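Subject: Re: [cell-sim] counter cell, thin parts slipping at close
Date: 21/09/2026
List: Hamel cell maintenance

On the counter cell, the Flokholm team wrote:

> We re-ran the set with the new pads and thin upright parts
> still rotate at close. Base offset is as shipped. Do we
> change the pad friction or the wrist camera pose first?

Neither. Check the base offset first. The shipped value in the Nurard config assumes the arm mount and the counter share an origin, and in this cell they don't. The arm stands on the dark platform beside the marble, so any error in the mount carries straight through to the wrist.

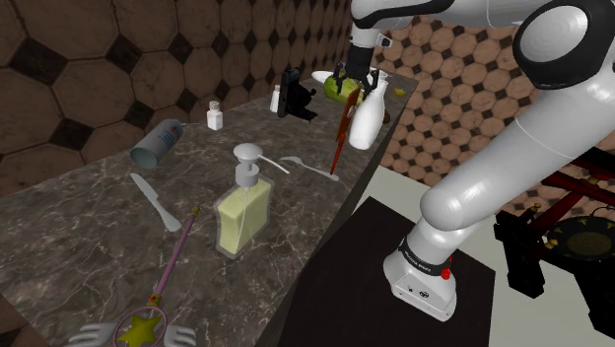 Set the offset with all joints at home, then save and reload before you touch anything else. Hindivine keeps the old transform in memory until a reload. Build 102 has this bug, build 139 does not.

Next, the object spawn. With a crowded counter, parts settle against each other for a while after reset. We wait 4,000 physics steps before the first move. At the default we had contacts still resolving when the arm started down. 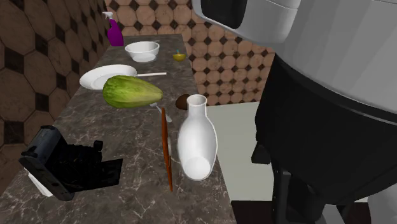

Camera pose comes after that. Calibrate against the counter edge. The tile joints look like a handy grid, but the wall is too far back and the error at the near end gets worse.

Only then look at the pads. For a narrow part, check that both fingers meet it at the same height. If one pad touches first, the part will turn whatever friction you give it. We closed at half speed and left friction alone. Across 139 grasps we logged 4 rotations, all on parts leaning against a neighbor.
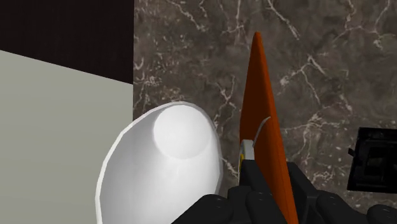
Vol. 4, Issue 102

Please send the joint log along with the config next time. The config alone doesn't show which transform was loaded.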